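Changeover host wanted in Jollport, part time, March to November

Hello! I'm Ghizlane and I look after 17 holiday lets in and near Jollport under the name Folenora. Most are little two-bedroom places up the hill behind the harbour, plus a couple of bigger houses out towards Jamdale that sleep large families and, going by the bookings, an awful lot of dogs. I've got more changeovers this year than I can get round and I'm looking for one more person to join us.

The job is mainly Saturdays, with a shorter Monday shift for the midweek stays. Guests leave at ten and the next lot can come in from four, so you'd have the bit in between to strip the beds, clean, restock the tea and loo roll, check nothing's broken and leave the keys as they should be. You'd normally do two properties on a Saturday. I do the driving for the Jamdale houses, so you don't need a car for those, but you'd need to get yourself to the Jollport ones (the 17 bus goes up the hill, slowly).

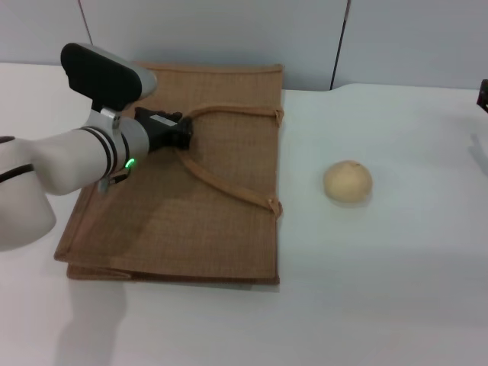
Pay is by the changeover and not by the hour. It's £70 for a two-bedroom place and more for the big houses, which we do in pairs. If guests have left somewhere in a real state I pay extra and you don't have to argue for it – just ring me before you start so I can see it too. Linen goes out to Panyasiri, the laundry on the quay, and comes back pressed and bagged up by property, so there's no washing to take home with you.

I'd love to hear from you if you like a tidy house and can keep an eye on the clock. Previous cleaning work is handy but I've taken on people straight from shops, schools and once a ferry canteen, and they've all been great. You do need to be all right with stairs, as Jollport has hardly a flat doorway in it, and happy enough to knock and say hello when guests are slow to leave. Most of them are lovely about it!

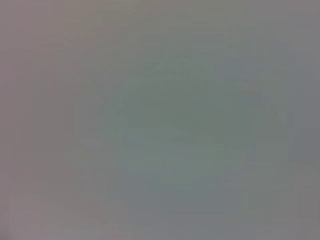 Grey and green, close up

You'd spend your first 2 Saturdays with Manee Jaidee, paid at the full rate. Manee has been with me since I only had the one cottage and she does the best beds on this coast. She'll show you where the stopcocks are, how we like the kitchens left and which back doors need a good shove. After that you'd have your own regular properties, so you get to know them, and I try very hard not to swap people about.

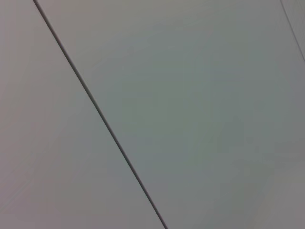
Holidays are fine as long as I hear about them early, though I can't spare anyone over the last week of July or the August bank holiday. In winter it goes very quiet. There's a bit of deep cleaning and some painting if you fancy it, paid separately, but please don't count on it for the rent.

To apply, drop a note through the Folenora office door or ring the office any weekday after two, when I'm usually back at my desk. I don't need a CV. Tell me a bit about yourself, which days you can do and whether you're OK with dogs. I'll ask for two people I can phone about you, and then we'll have a cup of tea and walk round one of the cottages together. I'd like somebody in place before Easter, but I'll keep the job open until I've met the right person.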